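Section 3: Refinishing a Tabletop with Druketti Two-Part Coating

Read this section through once before you open either can. After Part A and Part B are mixed, the coating starts to set and cannot be saved for another day. If you are coating a floor or a stair tread, use Section 4 instead.

What you need

Druketti Part A and Part B
Mixing tub and flat stick
Sandpaper, 100 grit and 300 grit
Foam roller and tray
Lint-free cloths
Painter's tape
Gloves and safety glasses

Caution: Work with windows open. Keep children and pets out of the room until the coating has cured. Do not use near a pilot light, heater or open flame.

Preparing the top

1. Clear the table and wipe it down with warm water and dish soap. Rinse with a clean cloth and let it dry fully.

2. Remove wax or furniture polish with Plirkham cleaner. Silicone polish is hard to see and will make the coating pull back into small craters. If you don't know what was used on the table before, clean it twice.

3. Fill dents and deep scratches with a hard-setting filler. Let the filler set for the time given on its own label.

4. Sand the whole top with 100 grit, using light, even strokes. Stop when the shine is gone. On veneer, skip to 300 grit, as the coarse paper can cut through.

5. Vacuum the dust, then wipe with a barely damp cloth. Check the surface with a flashlight held low to one side – marks that don't show from above will show this way.

Note: Small scuffs that you can see but can't feel with a fingernail will be covered by the first coat. Anything you can feel should be filled or sanded again. 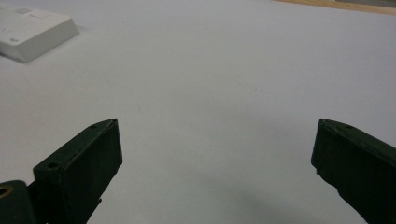 Tape the underside of the edge all the way around before mixing. Coating that runs over the side will collect there and form drips, and these are slow to sand off once hard.

Mixing

6. Stir Part A until there is nothing left on the bottom of the can.

7. Pour 2 parts of A and 1 part of B into the tub. Measure by volume. Do not guess, and do not add extra Part B to speed things up.

8. Stir slowly for 3 minutes, scraping the sides. Fast stirring puts air into the mix.

Applying

9. Roll on a thin coat, working from one short end to the other. Keep a wet edge.

10. Go back over the top once with an almost dry roller, using no pressure. Then leave it alone.

11. Let the coat dry overnight. Sand lightly with 300 grit, wipe clean, and apply the second coat the same way.

Caution: Never pour leftover coating down a drain. Let it harden in the tub and follow your local rules for disposal.

If something goes wrong

Bubbles: The mix was stirred too fast or the roller was pressed too hard. Sand flat when dry and recoat.

Sticky patches: Part A and Part B were not fully mixed. Scrape off the soft areas, clean with Plirkham and start again from step 6.

Dull spots: Usually damp air during drying. In July, or in any humid spell, run a dehumidifier in the room. Do not point a fan at the table.

For colors and edge trim, see Section 5.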